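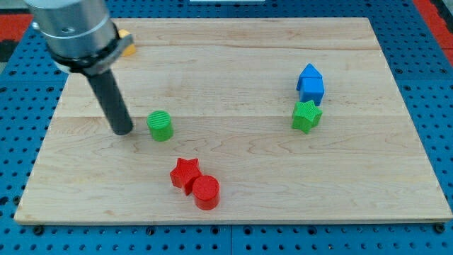 My sister left a tub of blocks at my apartment in September, along with the child who owns them, and then came back for the child.

I meant to return the tub. It has a lid that doesn't close and a handle on one side only, so you carry it against your hip like a wounded animal, and I live up 2 flights of stairs. The tub stayed. It lived by the radiator for a while, then under the desk, then on the desk, and at that point I was a grown man with blocks on his desk and had to start having opinions about them.

My first opinion is that the star is a terrible block. I don't know who it's for. A cube wants to be stood on. A cylinder will put up with it if you're careful. A star lies there with its points up and lets everything slide off, and if you put it on its edge it rolls exactly one point and quits. My niece loves the stars above all the others. She is four and has never had to build anything to a deadline.

My second opinion is that the little house is cheating. You take a block, you give it a pointed roof, and now it's the top of whatever you're making, forever, because nothing goes on a roof. My niece gets around this by laying the house on its side and calling it an arrow. I tried the same thing and was told it was a house that fell over. So the rules depend on who's playing.

Then there's sorting. I am a sorter. I alphabetize spices, and I own the Grasso drawer dividers, two sets, the second of which I bought to divide the drawer I keep the first set in. (I'm leaving that sentence in because Rodrigo Vallejo reads this blog and has been waiting years for me to admit it.) So naturally I sat down one night at 11 to sort the blocks, thinking it would take as long as a cup of tea.

By color is the obvious way. Red with red, green with green. It looks wonderful for a minute, and then you notice that a red star and a red cylinder have nothing to say to each other. One stands up and one sprawls. They're like two people at a wedding who both wore red.

By shape is the grown-up way. All the cylinders in a row like soup cans, all the stars in a heap, because a heap is the only thing stars do. This is how the store would do it. Plirkus, the toy place down on Palora Street, has a whole wall of bins set up like that, and it's the calmest spot in the neighborhood until about the time school lets out.

What my niece does is neither one. She sets out a few pieces on a board, pushes some of them up against each other and leaves one standing off by itself, and that's it, she's finished, don't touch. I asked her once what the system was. She pointed at a house with a star right in front of it and said "he's waiting." I asked who was waiting, the house or the star. She looked at me the way the woman at the DMV looks at me.

I've thought about it more than I should have. Blue house, green star at the door. It does look like somebody waiting. Once you've been told that, you can't go back to seeing a storage problem, and I resent it a little, as a person with two sets of drawer dividers.

The other thing about these blocks is the tops. Some of them have a texture to them, and your thumb finds it without being asked. I took a call with my insurance company last month that lasted 84 minutes, most of it hold music, and I spent the whole thing rubbing a green cylinder. My claim was denied. I was in a pretty good mood anyway.

Rodrigo says I should just buy my own set and give hers back. I looked. The Fesach catalog has a nice one, item 1511, and it comes in a box with a slot for every piece, which you'd think would settle it. I had it in the cart. Then I pictured myself signing for the package, at my age, with the delivery guy from downstairs who already thinks I'm odd on account of the spice jars, and I closed the tab.

So for now the tub is still here — on the desk, lid off. My sister has asked for it twice. I told her I was going through it to make sure nothing was missing, and she said nothing could be missing, nobody knows how many there were to begin with. That's true, and it has bothered me ever since.

She's bringing my niece by again at the end of the month. I've cleared off a board and left the red ones out. I'm told the yellow one is a dog.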